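Ovunik Two-Arm Tabletop Sorting: Software Readiness Checklist, With Comments

Site: Badstead bench room
Date: 11/17/22
Stack: Ovunik planner, Ogura perception, Terkport logging

Thank you all for your patience with the longer form this time. I have left my comments under each item, and please add yours below mine if you see it differently! 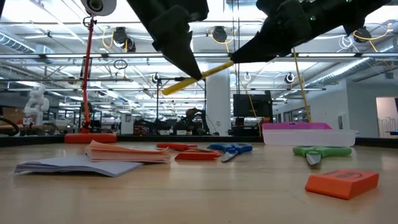
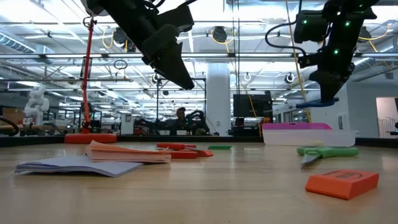
Scissors, an eraser, paper and two arms over one table.

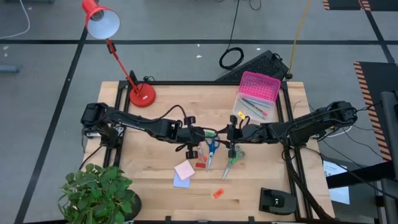 1. Emergency stop reaches the planner as well as the drives. PASS
Comment: Pressed from both sides of the bench. The planner dropped its queue each time and waited for a person to clear it, just as we hoped.

2. Arm-to-arm clearance limit loaded from the site file. PASS WITH NOTE
Comment: The limit is 12 mm and it loads fine. My one worry is that the simulator keeps its own copy, and somebody (very possibly me) will change one and forget the other.

3. Camera calibration newer than the last camera move. PASS

4. Stale images rejected. FAIL
Comment: Anything older than 100 ms should be thrown out. Ogura does throw it out, but then hands the planner the last good object position with a fresh time stamp, so the planner has no idea it is looking at old news. Please fix this before we raise the speed.

5. Scissors always tagged as sharp, open or closed. PASS WITH NOTE
Comment: The tag disappears for a moment when a gripper covers the blades. I would like it to stick until the object is seen again.

6. Grip force cap set per object class. PASS

7. Watchdog stops motion within 500 ms of a lost heartbeat. PASS

8. Logs complete. OPEN
Comment: Terkport wrote 3,666 records and I have only read the warnings so far. The rest is on my list for November.

Result: slow speed only until item 4 is closed and retested.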